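Ticket: Luz que se apaga en la habitación 14 con la tarjeta puesta
Estado: Abierto, pendiente de material
Abierto por: Diễm Dương (recepción y habitaciones)
Asignado a: Lợi Đinh (mantenimiento)
En copia: Zahira Rondonuwu, Châu Lã
Edificio: Iltbridge, segunda planta
Fecha de apertura: 22 de abril de 2021
Prioridad: media

Descripción del problema

Buenos días. En la habitación 14, la luz y los enchufes del lado del escritorio se apagan aunque la tarjeta está metida en el interruptor de la entrada. El huésped pone la tarjeta, todo se enciende de manera normal y después de 30 segundos se corta. Si se saca la tarjeta y se mete otra vez, vuelve la luz y pasa lo mismo. Nos lo han dicho 3 huéspedes distintos. El primero pensaba que era culpa suya y no nos avisó hasta la mañana de la salida.

Quiero explicar bien de qué tarjeta hablo, porque en el ticket anterior hubo una confusión con la llave de la puerta. La tarjeta de la luz no abre nada. Es la que se queda puesta en el interruptor mientras el huésped está dentro. Las que usamos ahora tienen un dibujo de otoño, con árboles de hojas amarillas, la palabra HOTEL arriba en letras grandes y los caracteres 取电卡, que quieren decir "tarjeta para tomar corriente". Vinieron con el pedido de 100 unidades que hicimos a Gudar. La llave de la puerta es otra, lisa, y funciona sin problema en la 14.

Qué se ha probado hasta ahora

1. Cambiar la tarjeta por otra del mismo pedido. Mismo resultado.
2. Meter la tarjeta al revés. No enciende nada.
3. Poner la tarjeta de la 14 en la habitación de enfrente. Allí la luz se mantiene. La dejé durante toda la limpieza y no se cortó.
4. Limpiar la ranura con un paño seco. Salió un poco de pelusa, pero el corte sigue.
5. Bajar y subir el automático de la habitación en el cuadro del pasillo. Sin cambio.

Por el punto 3 creo que la tarjeta está bien y que el fallo está en el interruptor, pero no soy técnica y prefiero que lo mire Lợi.

Diễm

Comentario de Lợi Đinh

Recibido. Antes de desmontar necesito saber dos cosas. ¿El corte es siempre al mismo tiempo, o cambia? ¿Y se apaga también la luz del baño? El baño de las habitaciones de ese lado está en otro circuito, y si se apaga también, entonces tengo que mirar el relé y no la ranura.

Por favor, no volváis a meter nada en la ranura que no sea la tarjeta. La última vez encontré dentro un cartón doblado.

Respuesta de Diễm Dương

Lo he medido con el teléfono. Siempre a los 30 segundos. La luz del baño se apaga también, y el extractor con ella. La nevera pequeña sigue encendida, como debe ser.

El cartón no era nuestro. Lo hemos preguntado a todo el turno y parece que lo puso un huésped para dejar el aire encendido cuando salía.

Comentario de Lợi Đinh

Entonces es el retardo. Este interruptor tiene un tiempo de espera: cuando el huésped saca la tarjeta al salir, la luz aguanta ese rato para que llegue a la puerta sin quedarse a oscuras. En la 14 la cuenta empieza desde que se mete la tarjeta, así que el lector la ve al principio y luego la pierde. He quitado el embellecedor y los cables están bien apretados. La lengüeta que debe tocar el canto de la tarjeta está doblada hacia atrás. La he enderezado, he probado durante una hora y no se ha cortado. Lo dejo abierto hasta mañana.

Comentario de Châu Lã

He leído el hilo y añado una cosa de compras. Las tarjetas anteriores, las de Fedix, eran un poco más gruesas. Cuando las cambiamos, en dos habitaciones de la primera planta hubo que empujar la tarjeta hasta el fondo para que encendiera. Entonces no hicimos ticket y ahora veo que fue un error. Quizás la lengüeta de la 14 ya estaba cansada y con la tarjeta gruesa no se notaba.

Me quedan en el cajón unas pocas de las antiguas. Se las he dejado a Diễm en un sobre con el número de la habitación escrito.

Respuesta de Diễm Dương

Segundo día. El huésped de la 14 me dice que la luz se apagó otra vez, una sola vez, por la noche. He puesto una de las tarjetas antiguas y por el momento se mantiene. No me gusta como solución, porque el huésped ve una tarjeta diferente de la que sale en la hoja de bienvenida y llama a recepción para preguntar si es la correcta. Ya ha llamado dos veces.

También quería preguntar por la hoja de bienvenida. En la traducción al español pone "llave de energía", y creo que esta expresión no la entiende todo el mundo. ¿Puede ser "tarjeta de la luz"? Zahira, tú tienes el archivo.

Comentario de Zahira Rondonuwu

Lo cambio. He puesto "Tarjeta de la luz: introdúzcala en el interruptor junto a la puerta y déjela dentro durante su estancia. Al salir, llévela con usted". También he quitado el párrafo de la nevera, porque era muy largo y estaba repetido en la otra cara. La hoja nueva se imprime en mayo con el resto, así que hasta entonces tenemos que seguir con la vieja.

Sobre los caracteres de la tarjeta, algunos huéspedes preguntan qué dicen. Si alguien de recepción quiere una respuesta corta, es la que escribió Diễm al principio de este ticket.

Comentario de Lợi Đinh

Vuelvo a mirar la 14. La lengüeta está otra vez un poco separada, o sea que el metal ya no tiene fuerza y enderezarlo no va a durar. Hay que cambiar el interruptor entero. El modelo que llevan las habitaciones de ese lado es el de Ní Mhurchú con marco ancho. No me pidáis el de marco estrecho, que deja ver el agujero de la pared y luego hay que pintar.

Mientras llega, dejad la tarjeta antigua. Si el huésped prefiere cambiar de habitación, por mi parte mejor, así trabajo sin prisa.

Respuesta de Diễm Dương

El huésped no quiere cambiar, dice que está cómodo y que la luz ya no le molesta. He apuntado en su ficha que no se le cobre nada si pide otra tarjeta.

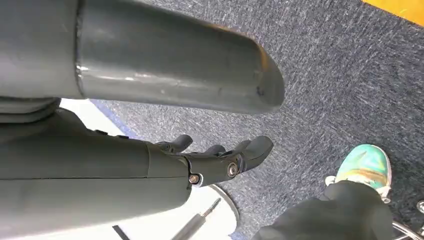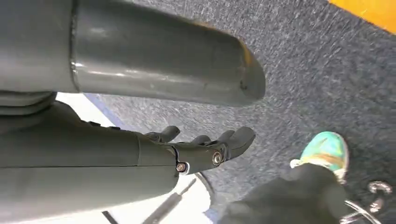

La tarjeta del dibujo de otoño:

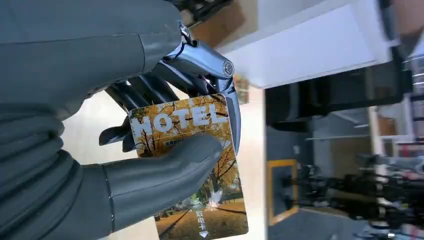
He pedido a Châu un interruptor de marco ancho y otro de repuesto, por si falla una habitación más del mismo lado. El proveedor confirma el pedido, pero todavía no da fecha de entrega. Cuando lo sepa la escribo en este hilo y no por mensaje, que después no se encuentra.

Una pregunta más para Lợi: ¿es posible poner el tiempo de espera más largo en el interruptor nuevo? Tâm, que hace el turno de noche, me comenta que las personas mayores no llegan a recoger sus cosas y abrir la puerta antes de que se apague todo.

Comentario de Lợi Đinh

Se puede, tiene un tornillo pequeño detrás para regularlo. Pero si lo cambio en la 14 habría que cambiarlo en todas, o la gente va a abrir tickets diciendo que una habitación tarda más que otra. Decidme qué tiempo queréis y lo hago planta por planta.

Comentario de Tâm Âu

Por la noche yo lo agradecería. También pido que revisemos la luz del pasillo delante de la 14, porque parpadea cuando llueve. Si tiene que ir en otro ticket, lo abro yo.

Comentario de Lợi Đinh

Otro ticket, por favor. Pon en el título "pasillo segunda planta" y me lo asignas.

Pendiente:
Fecha de entrega del interruptor (Châu)
Tiempo de espera para toda la planta (Diễm y Zahira)
Probar las tarjetas nuevas en las habitaciones del mismo lado, una noche cada una (Tâm)
Devolver a compras el sobre con las tarjetas antiguas después del cambio (Diễm)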